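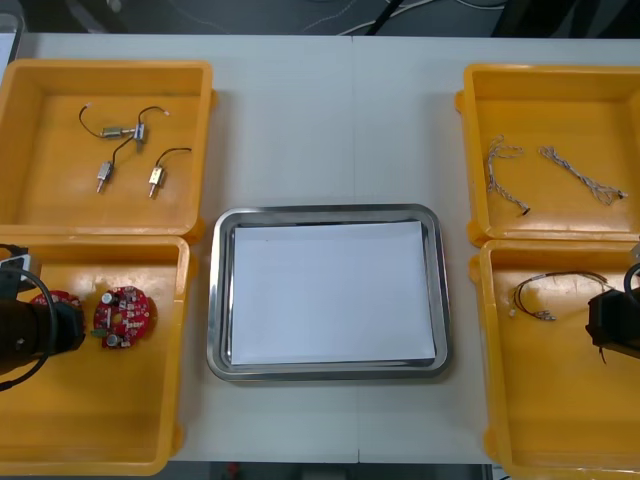
1/ Bench update, Monday edition

OK so the sorting table finally looks like something. Four orange-yellow bins, steel tray in the middle, an arm on each side. I've been talking about this since I joined the Padetham workshop and now you all have to hear about it for real.

2/ The job: make up kits for the little fan project I run for beginners. Every kit gets a motor, one of the round red boards and some wiring. I packed the last batch by hand and never want to do that again.

3/ Motors went in first - easy, I thought. Heavy little things, they stay put! But the leads flop all over the place, and if the gripper closes on a lead you get a motor swinging around like a fish. So now I go for the metal housing every time and come in slow.

4/ The boards are worse. They're flat, they're round, and they have a hole in the middle that I was SURE I could use. Saqib Satti told me to forget the hole and pinch the rim. I spent two evenings on the hole. Pinch the rim.

5/ Wiring lives on the right side, braided bundles in one bin and the dark harness in the other. I'm dreading the harness. Anything in a loop wants to bring its friends along.

6/ White paper in the tray was Kirsten Oddsson's idea. Bare steel is so shiny that my part-finding script kept getting excited about reflections. Cost me one sheet of printer paper (thank you Kirsten).

7/ Somebody asked about the code. It's a mess, 1136 lines in one file, and the left and right arms each have their own copy of the same function. I'll clean it up before I share it. Probably April.

8/ Speed so far: 90 seconds for a motor and a board into the tray, when nothing slips. I'm faster by hand. Don't care, I can drink coffee while it does it.

9/ Next up is the harness bin, and I want softer finger pads before I try. If you've used anything grippy that doesn't leave gunk on connectors, tell me what - I've got a Hurkar order open and can still add to it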